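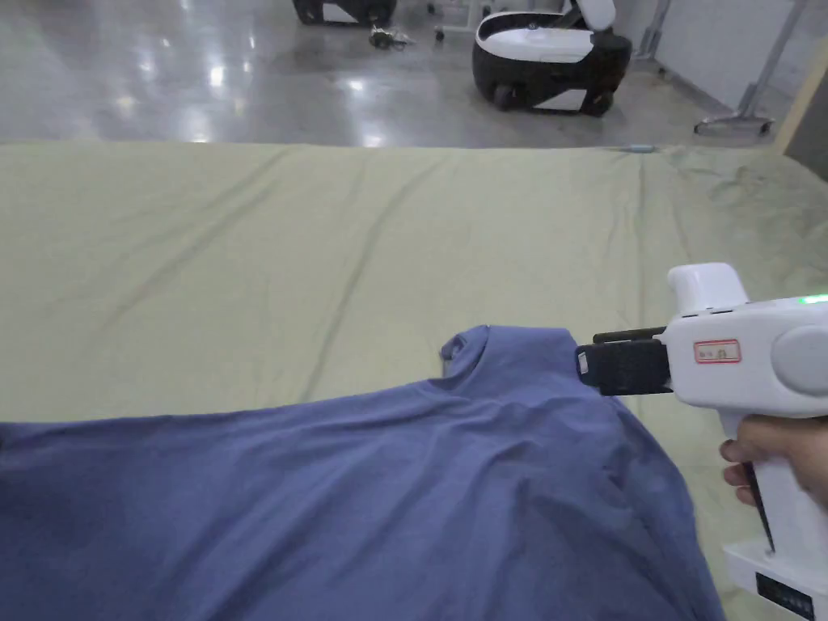 Folding is the part most people want to skip, according to Zoi Moschos, and she would like them to stop skipping it. Clothing that arrives in a tangle has to be shaken out, checked and folded before it can go on a shelf, and at the Timmont Clothing Exchange that work now fills most of Thursday.

The exchange has asked households to fold their donations before bringing them in, starting this month. It has also dropped its old rule that everything must come in tied plastic bags. Boxes, baskets and reusable shopping bags are all fine, as long as the lid or top can be opened without scissors.

Myrto Chrysikopoulos, the coordinator, said the exchange took in 1,000 pieces of clothing in January, double the 500 it handled in the same month last year. Most of it was in good condition. The trouble was the time it took to get it from the door to the racks.

"We had lovely things sitting in the back for two weeks," she said. "A good pair of work pants is no use to anyone in the back."

The exchange has settled on one method for shirts, sweaters and pants so that the piles sit evenly. The garment is laid on a covered table and smoothed from the centre outward, with the sleeves or legs brought in first. It is then folded in half, and in half again if it is still wider than the shelf. Buttons are done up and zippers closed. Anything with a stain, a missing button or a pulled seam goes to the mending basket and is not folded at all.

Colours are sorted afterward, not at the table. Blue is the largest group by a long way, and has been given two shelves of its own beside the window.

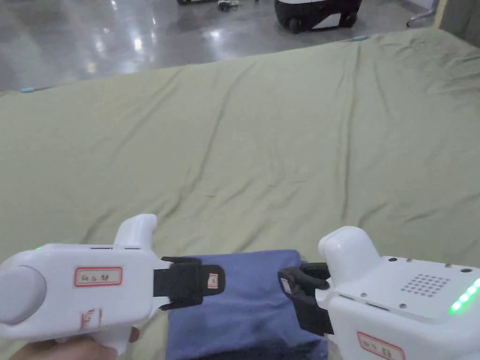 Blue cloth folded on a green sheet.

The sheet matters more than it looks, said Gaëtan Guillot, who looks after the sorting tables. Bare tabletops pick up grit from shoes and boots, and pale clothing shows every bit of it. Sheets are changed at noon and again at closing, and they are pulled tight before anyone starts - a wrinkle underneath makes it harder to get a garment flat.

Guillot would like more of them. Flat sheets in double or queen size are the most useful, and colour does not matter. Fitted sheets can't be used on the tables, though the exchange will accept them for its bedding rack.

Not every donor is pleased with the new request. Abilio Requena, a regular at the exchange, said he worried it would put off older residents and people clearing out a relative's home in a hurry. He has raised it with Chrysikopoulos, who said no one would be turned away. Unfolded clothing will still be accepted, but it will be set aside and sorted after the folded donations, and may take longer to reach the racks.

A free evening on folding and simple repairs will be held at the Wavau Street hall on Thursday at 7 p.m. Éabha Hennessy will lead the mending half, covering buttons, hems and small tears in denim. There is room for 40 people. Those coming are asked to bring one item to fold and one to fix, along with their own scissors if they have them. Thread and needles will be supplied.

Donations can be dropped off at the side entrance, off the parking lot, from 9 a.m. to 2 p.m. on weekdays. The exchange is not taking pillows, ski boots or children's car seats. Winter coats are still welcome, and the greatest need is for men's sizes large and up.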